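Why I Still Pick Up the Basket Before I Buy It

My neighbor Milan Hoekstra orders everything for his house from Triletico. He pays, he waits, and when the box comes he is sometimes happy. I do not say he is wrong. But for household things I still go to the store in Firnavville, and I want to explain my reasons.

Take a plastic basket. On a screen it has a length, a width and a color. In the aisle you take it by the two short ends and you lift it. In one second you know if the edge is sharp for the fingers and if the sides bend too much. Then you tilt it and look inside. No list of measurements gives me this.
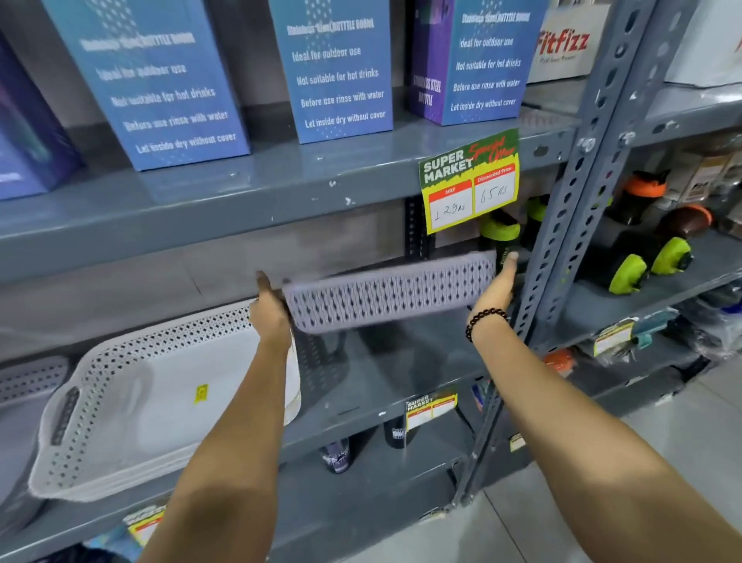
The price sign is also an argument

I like a sign written by hand. "MRP 129 Rs, Discounted Price 65 Rs" — somebody took a pen and wrote these numbers, and I can read them without opening an account. Online the price of the same thing can change between my morning tea and my lunch. I once followed a Deltix lunch box for 7 days, and it cost 235, then 100 more, then 235 again. Who can plan a household like this?

The box should speak

A good box tells you what the thing cannot do. The steel bottles on the shelf say "Not suitable for hot drinks" on the front, in plain words. My sister bought a Barrera bottle from a website and found such a warning on a paper inside, after she had paid. I think a warning belongs where the hand goes first.

Of course the store has its weak sides. It is far for many people, and the bus is slow. I accept this. For a book I will order. For a basket I will take the bus.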